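Hand-held gripper taking shape at the Barora workshop

3 min read
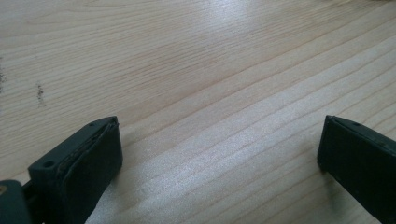
The gripper over the bench, both fingers apart and nothing between the pads.

Members who come in after six will have noticed the back bench has been taken over by Florencio Aranda and Ya-wen Su, who are building a hand-held gripper. You hold it over the work and squeeze, and the two fingers close. A camera looks down past the fingers so the hand's-eye view can be recorded and used later to teach an arm to do the same job.

The pair started in September with a set of drawings they called Museck. The first version worked but was too heavy to hold for long, and the trigger stuck when the workshop was cold. The current version is called Fu. It has a shorter handle, a lighter linkage and fingers that come off separately, so a broken one can be swapped without taking the whole tool apart.

Most of the effort has gone into the pads. Ya-wen tried bare fingers first and found that anything smooth slid out sideways. She then tested softer facings in different thicknesses. The thick ones hold a pencil or a paint lid quite well, but the top edge scuffs if you drag it along the bench – lift the tool before you move it, please. Flat washers are still a problem and usually need a second go.

Florencio has been looking after the recordings. So far there are 1,273 short clips saved, nearly all of them picking up small parts and putting them in a tray. He would like to reach 1,528 before they try any training, a number he chose because it fills the drive he has. Anyone can help. A session takes almost 2 hours, including the time to check the clips at the end, and no experience is needed.

Glare off the bench top has caused some trouble. With the lamps on, pale parts are hard to pick out from the wood in the recordings. Florencio is going to try a sheet of brown paper under the work first, and after that he may move the lamps. If you find them pointed at the wall, please leave them there.

The arm itself is on loan from the Grindham workshop and will stay in its crate until the bench beside the window is cleared. It needs to be bolted down, and the bolts we have are the wrong length. If you have any M8 bolts at 60 millimetres or longer, leave them in the tin by the drill press with a note for Ya-wen.

Spare fingers and offcuts of pad material are in the second drawer. Help yourself to the offcuts, but leave the fingers.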